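Unit 7: When one trial turns into two

OK, picking up where we stopped in February. We'd covered the arrest and the charging papers in the Jernent warehouse burglary, and I promised we'd get to the fun part — severance.

Quick refresher. Two defendants, Todorova and Plindine, same indictment, same jury. Todorova gave the police a long statement, and a good chunk of it blames Plindine. Can the jury hear it? Against Todorova, sure. Against Plindine we have a big problem, especially if Todorova never takes the stand and can't be cross-examined.

So the judge has choices. Split the trials, seat two juries, or edit the statement. I've read the edited version in your packet (page 76) and I still think any juror awake after lunch could fill in the blank. Tell me if you disagree, I like arguing about this one!

Amra Lazarević's article on joint trials is on reserve. She went through 585 motions to sever in Jalumwood County and found that nearly all were denied. Read the part on limiting instructions twice. Skip the appendix unless you love tables.
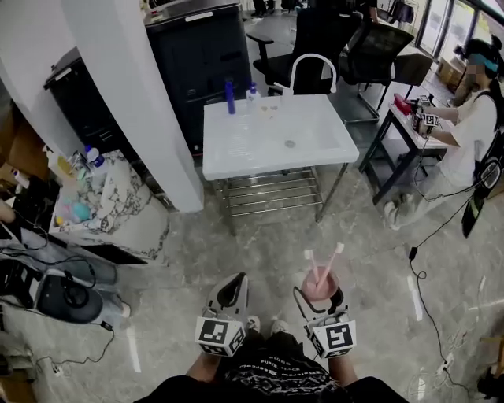

Toothbrushes in a pink cup, with two bottles by the faucet.

For next time: write one page, as defense counsel for Plindine, asking for a separate trial. Pick your strongest ground and stay on it. Please don't give me a history of the jury going back to 1619, somebody always does. Cite the packet by page number, and bring a paper copy because we'll be swapping and marking them up in pairs.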